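Hello, I'm Evie Hartley and I run Entwistle, a small school of upholstery and soft furnishings in Mavberg. I started it 17 years ago with 3 borrowed sewing machines and a very patient landlord (thank you, Bradley!).
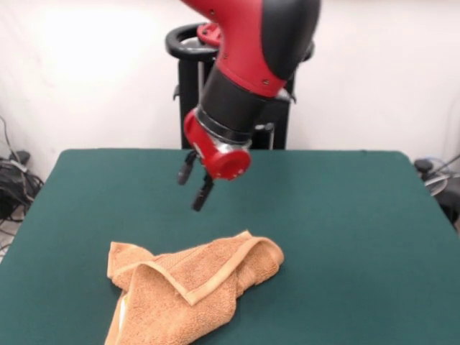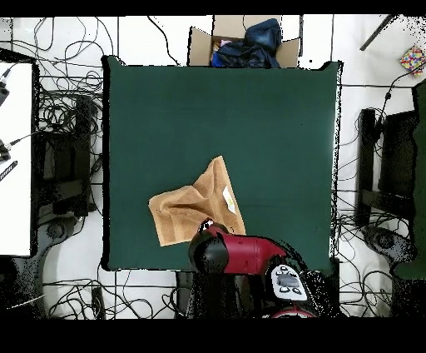

We run evening classes from February, mostly chairs and footstools, and Oriana teaches curtains – she's brilliant with pleats. Come as a total beginner, plenty do! Bring your own fabric or rummage in our remnant bins, and the kettle goes on at half past seven.

Recent
Stripping back a wing chair
Piping without tears
Reece's footstool course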